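Search this site
Enter keyword

Weldu Folding Table Review

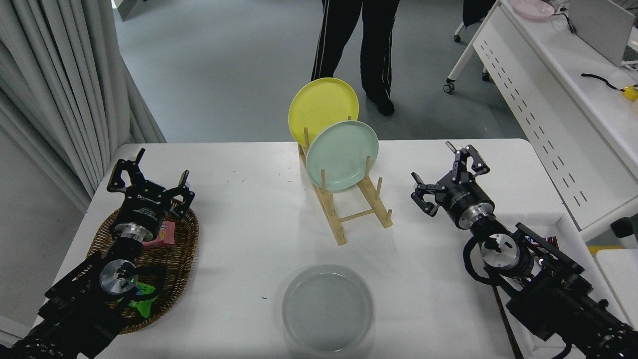 White tabletop with the wicker basket on the left.

I bought the Weldu in June to replace a Laltine card table with a bad leg. I wanted something I could sort mail and wrap packages on, then put away before dinner.

Setup takes 2 minutes. The legs lock with a push button and the buttons are stiff at first. Mine loosened up after a couple of weeks. The table weighs just over 20 pounds, so I can carry it up from the basement by myself, but the handle is thin and digs into your fingers on the stairs.

The top wipes clean with a damp cloth. Ballpoint ink took some scrubbing - coffee did not. It wobbles a little if you lean on a corner, more on carpet than on a hard floor. I put felt pads under 2 of the feet and that helped.

The Treltitz is steadier and costs more. If you need a table for a sewing machine, get that one. For paper and boxes the Weldu is fine, and I would buy it again at the same price.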